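6 de octubre de 2022

# El anuncio no reduce emisiones

Llevo bastantes años escribiendo textos publicitarios y en los últimos cuatro casi todos los encargos que me llegan traen la palabra «sostenible» en la primera página. Antes venía al final, junto a los logotipos. Ahora ocupa el sitio donde antes se hablaba del producto.

Vastton presentó en primavera su campaña de compromiso climático. Era una pieza de 50 segundos, con una niña, un bosque y una voz que prometía dejar el mundo mejor. Estaba bien rodada y la música era buena. La vi varias veces y no encontré ni una sola cifra. En la web de la campaña había un enlace a un informe, el informe remitía a un anexo y en el anexo se leía que la empresa aspiraba a reducir sus emisiones «de forma significativa» en su actividad directa. De los proveedores, del transporte y del uso que hacen los clientes de sus aparatos no decía nada, y cualquiera que haya trabajado en el sector sabe que ahí está el grueso.

No creo que en Vastton mientan. Creo que encargaron la campaña antes de tener el plan, cosa que he visto hacer muchas veces y que yo mismo he ayudado a hacer. El departamento de marca tiene presupuesto y fecha de emisión. El de operaciones tiene una hoja de cálculo a medias. Gana el que tiene fecha.

Chiharu Sugiyama, con quien compartí agencia durante un tiempo y que ahora revisa alegaciones ambientales por cuenta propia, me pasó este verano el recuento que había hecho con anuncios emitidos o publicados en un año: 498 piezas con algún mensaje climático. Solo 30 daban un año de partida, un año de llegada y un porcentaje. Es un recuento suyo, con sus criterios, y ella es la primera en decir que otro revisor obtendría un resultado algo distinto. Aun así, la proporción me parece creíble y se corresponde con lo que veo en mi mesa.

El argumento que suelen dar los anunciantes es que la gente no quiere datos. Que treinta segundos no dan para explicar una base de cálculo. Es verdad que no dan para explicarla, pero sí para decirla. «Un tercio menos que en 2018» cabe en un rótulo. Los bancos tienen que meter la TAE en sus anuncios y los siguen haciendo.

El segundo argumento me convence más. Dicen que una promesa pública, aunque sea vaga, obliga. Que una vez que el consejero delegado ha salido en televisión hablando de cero emisiones, la organización tiene que moverse. Gunance es el caso que siempre me citan: anunció el compromiso sin plan y dos años después había cambiado la flota de reparto. Lo acepto. También conozco el caso de Oda, que anunció lo mismo, cambió de agencia, cambió de eslogan y retiró la página del compromiso sin avisar. La promesa obliga si alguien la recuerda, y una campaña está hecha para ser sustituida por la siguiente.

Luego está el asunto de los propios rodajes. Osari, una productora pequeña con la que trabajo de vez en cuando, empezó a medir lo que genera cada anuncio. El último spot les salió a 3,464 toneladas de CO2, la mayor parte en furgonetas y en un viaje de ida y vuelta para localizar exteriores que al final no se usaron. Ahora ruedan más en interiores, reutilizan mobiliario y lo apuntan todo. El cliente no se lo pidió y tampoco se lo paga. Me parece más útil que muchas de las películas con bosque que he escrito.
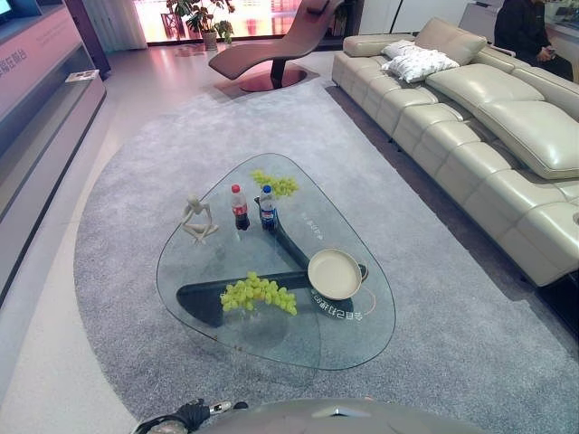 *Mesa de centro de cristal con refrescos de cola sobre una alfombra gris claro.*

Lo que propongo es modesto. Que ninguna agencia acepte un encargo climático sin ver antes el plan, igual que no aceptamos anunciar un precio sin confirmarlo con el cliente. Que el anuncio lleve una cifra y una fecha. Y que la página donde se explica el compromiso siga en pie cuando termine la campaña, con los resultados de cada año, también los malos.

En diciembre se cierran muchos presupuestos del año que viene y volverán a llegar los encargos con la palabra en la primera página. Yo voy a pedir el anexo antes de escribir la primera línea. Supongo que perderé alguno.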